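Workshop > Table Linens > Beginner Projects > Weaving a Set of Placemats on a Rigid Heddle Loom

Weaving a Set of Placemats on a Rigid Heddle Loom

By Johanna Rainer

Placemats are a good second project, after a scarf. They are short, they can be woven one after another on a single warp, and small mistakes disappear once there is a plate on top. This page covers a set of 4 in plain weave with a striped warp. It assumes you can already warp your loom and throw a shuttle. If not, start with the scarf page listed at the bottom.

What you need

A rigid heddle loom at least 16 inches wide
A heddle with 10 ends to the inch
Cotton yarn in a medium weight, in a dark color and a light color
Two stick shuttles
Scrap yarn or strips of cardboard for spacers
A sewing machine, or a needle and patience

I used Medrano cotton in taupe and natural white. Any firm cotton will do. Avoid wool, which felts in the wash, and avoid anything fuzzy, which holds crumbs. The dark cotton came to 395 grams for the set, with a little left over for hemming.

Planning the warp

Each finished mat should be close to 13 by 18 inches. Cotton draws in at the sides and shrinks when washed, so warp the full 15 inches. For length, allow 24 inches per mat including hems, then add another 24 inches for tying on and for the part at the end that you can't weave. That gives a warp of 120 inches.

Decide on your stripes before you start. Write them down as a list of ends, from left to right, and tape the list to the loom. Thin stripes of two white ends are the easiest, because you can carry the white yarn along the back beam between stripes without cutting it. Wide stripes need a cut and a knot at each color change.

It helps to look at mats you already own. Lay one flat and check how far apart the lines sit, and whether the light color shows up as lines or as small flecks. Flecks usually mean that a light yarn is passing over and under a dark one.
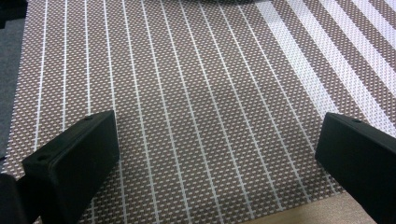
Fine white lines and off-white flecks on a taupe-brown base.

Diagonal stripes are another matter. You can't get them from plain weave on a rigid heddle without a pick-up stick, so leave them for a later project.

Warping

Warp the loom with the direct method, following your stripe list. Keep an even pull on the yarn as you walk it to the peg. Cotton has very little stretch, and a slack thread at this stage will stay slack through all the mats.

Wind on with heavy paper between the layers. Stop every turn and tug the warp in small bunches. Tie on to the front rod in one-inch groups, then pat the warp with a flat hand. If one group feels softer than its neighbors, retie it.

Weaving

1. Weave an inch with scrap yarn to spread the warp.
2. Weave 2 inches in thinner cotton for the hem. Sewing thread doubled four times also works.
3. Change to the main yarn and weave 19 inches. Leave each pick at a low angle before you beat, so the edges don't pull in.
4. Weave another 2 inches in thin cotton.
5. Put in a spacer of cardboard and start the next mat.

Measure with the tension off. A warp under tension reads longer than it is, and the mats will come out short. I pin a paper tape to the first mat and move it up as I go, then use the same tape for the others.

Beat firmly. A placemat should be stiff enough to lie flat, and a loose weave will slide around under a plate. If your loom creeps across the table when you beat, put a piece of rubber mat under the feet.

Finishing

Cut the whole length off the loom. Zigzag along both ends of every mat before you cut them apart. Fold each hem twice and press it, then sew by machine or by hand.

Wash warm and dry flat. Press while still damp, from the back. The weave closes up a good deal in the first wash.

Fouad Kamel wrote in to ask about starch. A light spray is fine, but it has to be repeated after every wash. I stopped using it on mine.

Related pages
A Plain Scarf for New Weavers
Choosing a Heddle Size
The Plirkura Folding Loom, One Year On
Flevholm Dish Towels in Two Colors
How to Fix a Broken Warp Thread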